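Planning and Buying Equipment for a Robot Cell
Course handout, unit 6
Prepared by Agathe Rolland. Revised November 23, 2025.

Before you read

This handout goes with the unit on equipment planning. Please read it before the exercise session, because we will use the tables of costs there and I will not explain them a second time. The case we follow is a small cell for taking desktop computers apart and putting parts into them. I take this case because the parts are known to everybody, they are cheap, and the work asks more from a gripper than most students expect.

The unit on safety is separate. I mention safety here only where it costs money.

1. Start from the task list

Many buying plans start with a robot arm. Somebody has seen an arm at a fair, the price was good, and the rest of the plan is written to fit it. I ask you to begin with a list of tasks, written in plain verbs, one task on one line. For our case the list looks like this:

Lift a processor from a fixture and hold it level.
Place the processor into an open socket.
Close the load plate and the lever.
Push a memory module into its slot until both ends are seated.
Insert an expansion card and close the bracket latch.
Slide a drive into the cage with its rails.
Remove each of these parts again and return it to its place.

Next to each line you write what the task demands: how heavy the part is, how exact the position must be, how much force is needed, and what can be damaged. The processor is light and needs almost no force, but a bent pin in the socket means a new board. The memory module is also light and needs quite a strong push. These two lines stand next to each other in the list and they ask for opposite things from the same hand. Keep this in mind when you read a data sheet that promises one gripping force for everything.

2. The four groups of cost

In this course we divide the budget into four groups. Other books use more groups, and this is fine, but in your homework please keep these four.

Group A, motion. The arm, its controller, its cables, and the stand or the table where it is mounted.

Group B, contact. The gripper, the fingers, spare fingers, force sensing, and any adapter between the wrist and the gripper.

Group C, workholding. Fixtures, part holders, clamps, the frame on which they are fixed.

Group D, everything that is used up. Test parts, broken parts, screws, tape, cleaning cloths, training hours, and the hours of the person who puts the cell back in order after each trial.

Students usually give most of their attention to group A, and they forget half of group D. In the Stedmont plan, which is in your reader, group D was a single line with the word "various". The project had to stop in the second term when there were no more motherboards to practice on. The arm stood there in perfect condition and had nothing to do.

3. Workholding

I give this group its own section because it is the cheapest place to remove difficulty. If a processor always waits in the same shallow pocket, the arm does not need to search for it. If a card stands upright in a slot, the fingers can come from above and they have the same approach each time. Every such holder that you make is one problem less for the camera and for the software.

Some points for the plan:

a) Draw the fixture plate before you order the table. The table must offer enough grooves or holes in the right places. Aluminum profile is a common choice, because you can move things later without drilling.

b) Leave more holders than you need today. An empty holder costs little. A new plate, when the task list grows by two lines, costs a new drawing, new material and a week of waiting.

c) The product must also be held. A computer case lying on its side seems stable, but when you press a memory module it can slide a few millimeters, and then all your positions are wrong. Plan clamps or stops for the case from the beginning.

d) Write down which side of the case is toward the arm. It sounds too simple to write. The Galler group turned their case by half a turn between two terms, and all taught positions had to be made new.

4. Choosing the gripper

There are three questions I want to see answered in every plan.

First, how thin are the fingers at the tip? Inside a computer there are cables, a drive cage, heatsinks and other memory modules. A finger that works very well on an open table may not go between two slots. Take a real case, a ruler and a piece of cardboard in the form of the finger, and try it by hand. This costs nothing and you can do it before any quotation is asked.

Second, how tall is the gripper under the wrist? Add this length to the depth of the case and check if the arm can still reach over the wall of the chassis. A long gripper takes away working height. I have seen a plan in which the arm could reach everything on the table and nothing inside the box.

Third, what happens when a finger breaks? Ask the seller for the price of one finger and the delivery time. If the answer is that only a full set is sold, put one full set in group D.

A gripper with many joints can do more different grasps than a simple parallel one, but it has more screws to check and more things that go out of adjustment. For a plan with only a processor and memory modules, I would look at the simple one first. For a plan with latches, levers and cards I would pay for the more capable hand - but then I would also write hours for its care in group D.

5. Asking for quotations

Send the same text to every seller. The text must contain your task list, the weight of the heaviest part, the free space, and the date when you need delivery. If you telephone with one seller and write to another, you will compare two different things.

For the exercise you have 2 quotations, one from Milik and one from Lecomte. Please read them slowly. The Milik quotation has the lower total. It does not include the adapter for the wrist, and the training is listed as an option on the last page. The Lecomte quotation includes both, but the delivery is counted from the day of the technical approval and not from the day of the order. Both papers are correct. They are only written in a way that hides the weak point, as sellers do everywhere.

Make a table with one row for each item in your own plan (not in the seller's order) and one column for each seller. Where a seller says nothing, leave the cell open and ask. Do not write zero.

6. A worked piece of budget: the test parts

Here we calculate only a small part of group D, so you see the method. The amounts are in course units, so please do not add a currency.

A used memory module costs 6 units. The plan foresees 75 modules for the whole project. This gives 450 units. We look at the stock and find that usable modules for 107 units are already in the cupboard. The amount to request is then 343 units.

Three remarks on this small calculation.

The number of modules was not guessed. It came from the number of planned trials divided by the number of insertions after which we no longer trust a contact. You must show this step in your own plan, also when the result looks obvious.

The stock was counted by opening the box and testing. A list from last year is not a stock.

Used parts are good for training and for early trials. For the final acceptance test buy new parts, because otherwise you cannot say if a failure came from the robot or from an old contact.

7. Time is also in the budget

A cell which is delivered is not a cell which works. In my experience the mechanical mounting goes quickly and people become too optimistic. After it comes the slow part: cables that are too short, a camera which sees its own reflection on shiny aluminum, a light that must be moved, a table that must be made level. Write these hours with a name next to them. If the same name appears for all the hours, the plan is not realistic, however good the person is.

Resetting also takes time. After every insertion trial, a person must take the part out and put it back into its holder, unless the robot does it. For this reason I put removal into the task list in section 1. Some plans save money by leaving it out, and then pay a student assistant for the same work through the whole year.

8. What the reviewer will check

Mererid Pugh will read the plans together with me. She gives much weight to the following:

Every cost line points to a line in the task list, or to one of the safety rules.
The reach inside the case was checked, with a sketch.
Spare fingers and an adapter are included, or there is a sentence about why they are not needed.
Test parts are calculated as in section 6.
There is a reserve, and it is written openly as a reserve. Please do not hide it by making the cable price bigger.

A plan with a high total is not a bad plan. We return plans when we cannot follow how the total was made.

9. Homework

Write a plan for a cell that handles the processor, the memory and one expansion card. The drive can be left out. Use the four groups, compare the two quotations, and recommend one of them in no more than half a page. Hand in on paper or by mail before the first session in December. Groups of two persons are allowed, and in this case write both names on the first page.

If your task list is longer than one page, come to my office hour before you continue, because it is probably two projects.
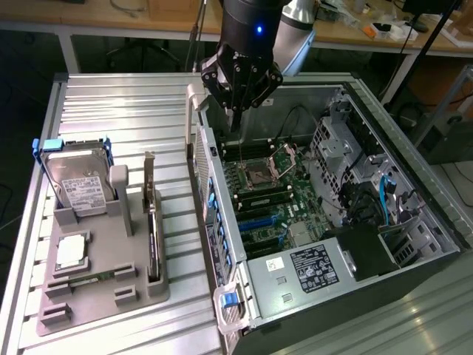 For those who want to do more than the homework, add the drive as a second phase with its own small budget. Treat the rails and the drive cage as new lines in the task list, and check again if the gripper from phase one is still enough. Extra pages go behind the main plan and are not counted in the length.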